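Noelia Segura
Roboter beibringen, Wäsche anzufassen — ein Faden aus der Werkstatt

1/ So, heute mal ein längerer Thread! Ich sitze seit März am Projekt Kilten und werde ständig gefragt, was ich da den ganzen Tag mache. Kurz gesagt: Ich steuere zwei Roboterarme fern und lege mit ihnen Wäsche hin und her, damit sie es irgendwann selbst können.

2/ Zum Ablauf. Ich habe zwei kleine Arme vor mir, die ich mit den Händen führe, und die beiden großen am Tisch machen alles nach. Jede Bewegung wird mitgeschrieben: Gelenkwinkel, Greiferöffnung, Kamerabilder. Eine solche Aufnahme heißt bei uns Episode und dauert 30 Sekunden, manchmal auch länger, wenn ich mich verheddere.

3/ Stoff ist gemein. Ein Würfel liegt da und bleibt ein Würfel. Ein Hemd sieht nach jedem Anfassen anders aus, und man weiß vorher nie so ganz, welche Falte zu welcher Ecke gehört. Genau deshalb macht es mir so viel Spaß (ja, auch am hundertsten Ärmel noch).

4/ Die erste Woche war hart. Man fühlt ja nichts! Kein Widerstand, kein Zug am Stoff, alles geht über die Augen. Ich habe andauernd ins Leere gegriffen und ganz beleidigt auf die Finger geschaut. Nadhirah Hidayat hat mir dann den besten Tipp überhaupt gegeben: vor dem Schließen kurz anhalten, Greifer über dem Stoff stehen lassen, hinschauen, dann erst runter.

5/ Seitdem klappt das Greifen bei mir viel ruhiger. Und ruhig ist gut, denn das Modell lernt jedes Zittern mit. Wer hektisch vorführt, bekommt einen hektischen Roboter zurück.

6/ Gestreifte Sachen mag ich übrigens am liebsten. An den Streifen kann ich auch auf dem Monitor ablesen, wie der Stoff gerade liegt und wo er sich verdreht. Bei einfarbigem Schwarz rate ich nur noch.
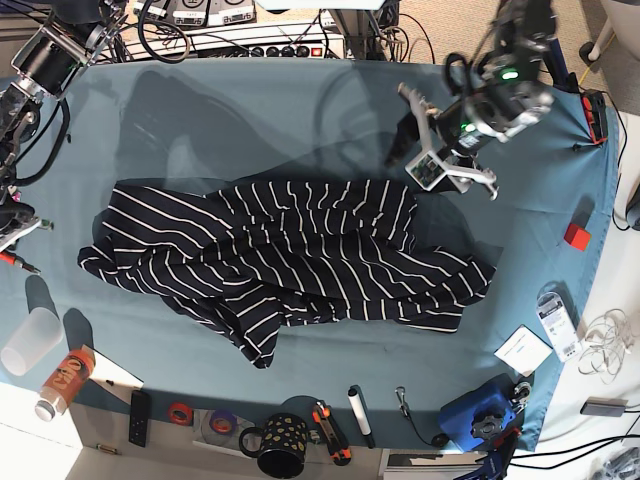

Dunkelblau mit weißen Streifen, einmal auf dem Tisch zerknüllt und einmal zwischen beiden Greifern:

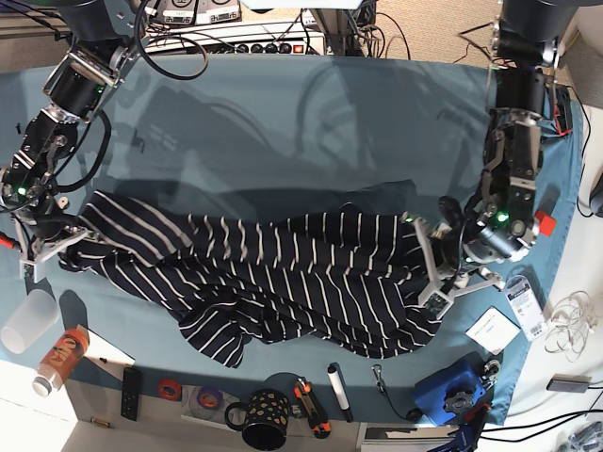

Was ich beim Vorführen gelernt habe

7/ Beide Hände denken lassen. Am Anfang habe ich rechts alles gemacht, und links hing der Arm dumm in der Luft. Wenn beide Seiten den Stoff halten, kann man ihn spannen, und aus einem Knäuel wird wieder etwas mit Kanten. Ich übe das abends zu Hause mit Geschirrtüchern, ungelogen.

8/ Fehler drinlassen! Rutscht mir der Stoff weg, breche ich die Episode nicht ab. Ich greife nach und mache weiter. Das Modell soll ja auch wissen, wie man aus so einer Lage wieder herauskommt. Unsere ersten 100 Episoden waren alle blitzsauber, und der Roboter war beim kleinsten Patzer völlig ratlos.

9/ Immer neu hinwerfen. Wenn das Hemd jedes Mal gleich liegt, lernt der Arm eine Choreografie auswendig. Also hochnehmen, fallen lassen, drehen, noch mal. Klingt nach Kindergarten, ist aber der Teil, der bei uns am meisten gebracht hat.

10/ Links und rechts klären, bevor man redet! Der linke Arm des Roboters ist auf unserem Kamerabild rechts. Nadhirah und ich haben uns einen ganzen Vormittag lang gegenseitig falsche Anweisungen zugerufen. Jetzt sagen wir immer »links vom Roboter« dazu.

11/ Pausen machen. Nach 31 Episoden am Stück werden meine Bewegungen schlampig, das sehe ich nachher in den Kurven. Also Tee holen, Schultern kreisen, weiter.

12/ Stand jetzt haben wir fast 700 Episoden mit Kleidungsstücken zusammen. Das Modell mit dem Arbeitsnamen Moya greift den Rand schon ziemlich zuverlässig und zieht ihn auch in die richtige Richtung. Beim Zusammenlegen hört es gern mittendrin auf und hält den Stoff einfach fest — ich finde das ja rührend, Nadhirah findet es einen Bug.

13/ Weil gestern jemand gefragt hat: Nein, man muss dafür nicht programmieren können. Geduld hilft, und ein bisschen Freude am Fummeln. Wer früher gern genäht oder Modelle gebaut hat, ist meist nach zwei Tagen drin.

14/ Und noch eine Frage aus den Kommentaren: ob es nicht schneller ginge, die Arme direkt an den Gelenken zu führen. Haben wir probiert! Mit einem Arm geht das prima. Bei zweien steht man sich selbst im Weg, und die eigenen Hände sind ständig auf den Kamerabildern.

15/ Nächste Woche kommen Socken dran. Ich habe großen Respekt davor. Falls hier jemand schon Socken per Fernsteuerung sortiert hat, bitte unbedingt melden, ich nehme jeden Trick!

Seite drucken | Per E-Mail senden

Kontakt | © Flultside | Nach oben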